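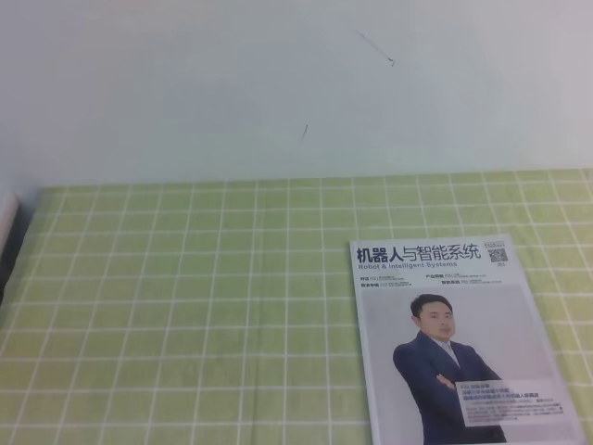

14 October 2021

Good news for anyone who's been asking me where to stay up in the hills now that the old coach inn is closed: the Živković guesthouse is open again! I got the email last night and I've been grinning ever since, because I spent a very happy week there a few years back and I was pretty sure it was gone for good.

If you don't know it, it's the long stone house on the upper road out of Jendarau, just past the bridge, with the chestnut tree that drops things on your car. It shut for repairs to the roof, and the repairs turned into new plumbing, and the new plumbing turned into a whole new kitchen (you know how these things go). The family says the doors opened quietly in September for a few regulars and they're now taking bookings from everybody.

So what's changed? There are 16 rooms now, up from the handful they had before, and four of them are on the ground floor with no steps at all, which my mother will be thrilled about. The rooms on the back side look over the Gerus valley and those are the ones I'd ask for. The front ones get the morning bus. It's not a loud bus, but it's an early one.

Breakfast is still included and still runs until ten. Dinner is new! It's one set menu each evening, served at seven, and you have to tell them by noon if you want it. I asked whether the plum dumplings had survived the renovation and was told yes, but only on weekends, so plan your trip accordingly. They'll also pack you a lunch if you're heading out on the trails, as long as you ask the night before.

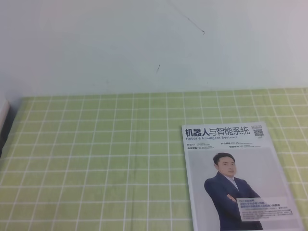 *Something to read on the table.*

Getting there is a little easier than it used to be, too. The shuttle from the train station at Pistorar now goes all the way up to the village, where before it left you at the bottom of the hill with your suitcase and your regrets. The ride takes about 28 minutes if the road is clear. There are only a couple of runs in the late afternoon, so check the times before you book your train, and if you're coming in after dark call the house and they'll try to send someone down for you. Drivers can park in the yard for free, same as always.

A few odds and ends I picked up from the email. Dogs are welcome in the ground floor rooms but not in the dining room. The Wi-Fi reaches the lounge and most of the first floor, and upstairs you take your chances. They're closing for two weeks in the middle of winter and will put the exact dates up by the front desk and on their booking page. Cards are fine now, hooray, though the little honesty shelf with the jam and the honey is still cash only.

I've already put my name down for a back room in the spring. I'll write up a proper report when I get home, with prices, since those hadn't been settled for next season when I asked. If any of you make it up there before I do, please send me a note and tell me how the new kitchen is doing!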